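Price list valid from 19 May 2004. Older prices on the printed sheet are not correct any more.

# Nundenham Drawer Cabinet, for classrooms and language schools

The Nundenham is a low cabinet with shallow drawers, made for teaching materials. We build it in our own workshop and we have sold it in the same form for many years, with small changes that are described further down. It is bought mostly by schools, by teachers who give lessons at home, and by parents who have understood that a big toy chest is a place where small things go to disappear.

The price is $308 for the cabinet with all drawers, without delivery. Wheels are extra, please see the end of this page.

## Construction

The body is birch plywood. The drawer fronts are solid beech, and the drawer bottoms are hardboard, which slides into a groove on all four sides and is glued. In the first cabinets the bottom was only nailed from below. This was sufficient for paper but not for heavy things, and some customers wrote to us about drawers that hung down in the middle. If you own one of these early cabinets, you can recognize it by the row of nail heads under the drawer. Write to us and we will send you new bottoms. You pay only the postage.

There are no metal runners. Each drawer moves on a strip of beech, and the strip can be unscrewed and replaced. We were asked many times why we do not use runners with balls, as in an office cabinet. Such runners are very good as long as they are clean, but in a room with chalk and sand and small children they are not clean for a long time. A wooden strip can be wiped with a rag and some candle wax. A person who has never held a tool can do it.

- Width: 61 cm
- Drawers: seven, five shallow and two deep
- Permitted load on the top: 200 pounds
- Finish: clear oil, or white paint with oiled fronts
- Back: closed, painted or oiled like the rest, so the cabinet may also stand in the middle of a room
- Handles: cut openings, no knobs

The depth is a little less than that of a normal school desk. Two cabinets placed back to back give a surface on which you can put a large map, and this is how many schools use them.

## How to divide the drawers

Every cabinet comes with a bag of thin dividers. They stand in slots on the inside of the drawer and can be moved without tools. We recommend that you begin with few dividers and add more after a month of use. Our colleague Aileen Cruzado, who taught young beginners before she came to us, has the opposite opinion and divides everything on the first day. Both ways work.

Her advice is to arrange the drawers by activity and to forget about material. Cards, a die and a small timer that belong to one game should be together, even if this looks untidy to an adult. Things for reading and spelling go in the drawers at the height of the child's hands. Paints, scissors and whatever the teacher wants to give out personally should go at the top, at the back.

Letter blocks should have one of the deep drawers. In a shallow drawer they can be placed only in one layer, and the children then spend the lesson making this layer. A whiteboard with an easel stand is better kept outside, on the top of the cabinet or next to it, and only the markers and the cloth inside.

Wooden letters and whiteboard:
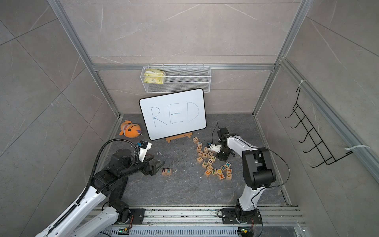
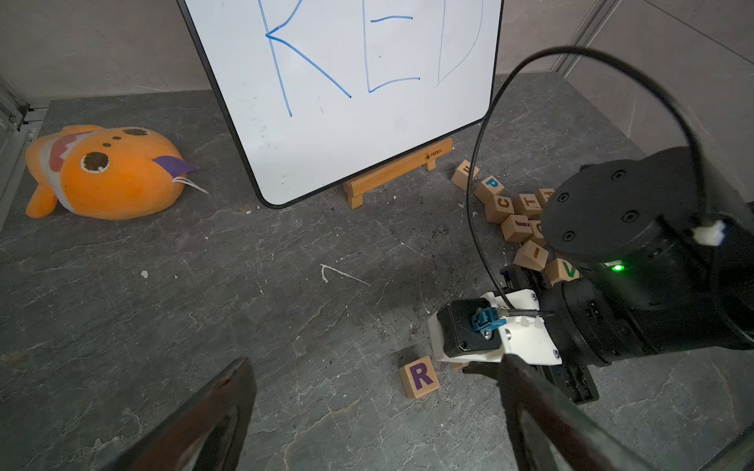 K, E and D in blue marker. 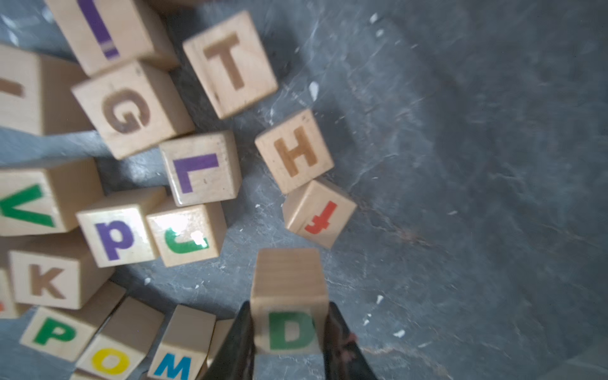
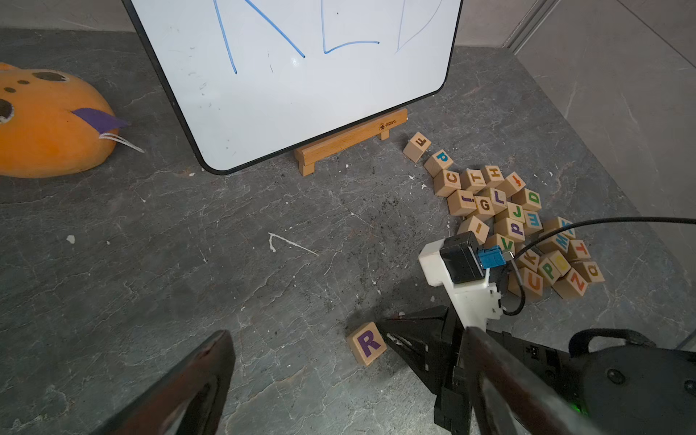 For paper we suggest the shallow drawers number two and three from the top. A normal sheet lies flat there with free space on the side, so a hand can go in and take it. Do not fill the drawer with paper to the edge. If the pile is too high, the top sheets are caught by the rail above and become folded at the back, and you find them there in August when the room is cleaned.

Labels can be glued to the fronts, but please use the kind that comes off with warm water. Strong tape takes the oil out of the wood and leaves a light rectangle. If this has already happened, rub the whole front with fine sandpaper along the grain and put new oil on the whole front. Oil on the light place alone will not give the same color.

## Changes to the present model

The side panels now go down to the floor. Before, the cabinet stood on four feet, and pencils rolled under it.

The stop at the end of each drawer is now a turning piece of beech. You turn it with a finger when you want to take the drawer out completely. The old stop was a screw, and it had to be removed each time and was usually lost after the second time.

The cut openings are two fingers wider than they were. This was the wish of a school where the children wear gloves in the morning because the heating starts late.

The white paint comes from another supplier. It is slightly warmer than the old white. If you order a second cabinet to stand next to an old one, please tell us, and we will paint it with the old color as long as we still have it.

## Delivery and putting together

The cabinet is sent in two boxes. In the first box is the body in flat parts, and in the second box are the drawers, which are already glued. One person can put it together, but for the last step, when the top is set on the sides, a second person is useful.

All screws are of one size, and we add a few more than you need. The key for them is in a paper envelope stapled to the instructions. Please look for it before you call us!

Customers near the workshop may collect the cabinet themselves. It fits in a normal station wagon with the rear seat down. Please call one day before, because the finished cabinets are kept in Findholm and not in the workshop, and Lech Górecki has to drive there.

Unpack the boxes in the room where the cabinet will be used and leave the parts overnight before assembly. In winter leave them two nights.

## Care

Wipe with a damp cloth, then with a dry one. Soap is allowed, cleaning powder is not. Marker on the oiled wood can be removed with a little alcohol on cotton, but you must do it on the same day. On white paint it goes away more slowly, and sometimes a shadow stays.

Once a year take out all drawers and rub the strips with wax. If a drawer becomes heavy to move in wet weather, please do not plane it. It will be right again when the heating is on.

## Accessories

**Funis wheels.** A set of four, two of them with brake. They raise the cabinet by the width of a hand. With wheels the load on the top must be smaller, and nobody should sit on it.

**Segura lock.** One lock for the two upper drawers, with two keys. We mount it in the workshop before sending. It cannot be added later without a drill, and we do not give a guarantee for holes that are not ours.

**Extra dividers.** In a bag, the same as those which come with the cabinet. Please say if they are for shallow or deep drawers.

**Single drawers.** Available for all models, also for the early ones with nails. Measure the old drawer outside, from side to side, and write this measure on the order. For the early ones we need also the height of the front, as there were two versions.

## Questions we often receive

The cabinet can be used in a bathroom or a laundry only if the room has a window. In a garage it can be used, but the drawers will move differently in summer and in winter.

We do not make a wider version. We made one for a school once, and with full drawers it was too heavy for the cleaning staff to push.

Other colors are possible if you order four cabinets or more. Send us a piece of painted wood or cardboard and do not send a photograph, the color is never the same.

Orders by letter, by telephone, or by mail to the workshop. We answer mail in the evening.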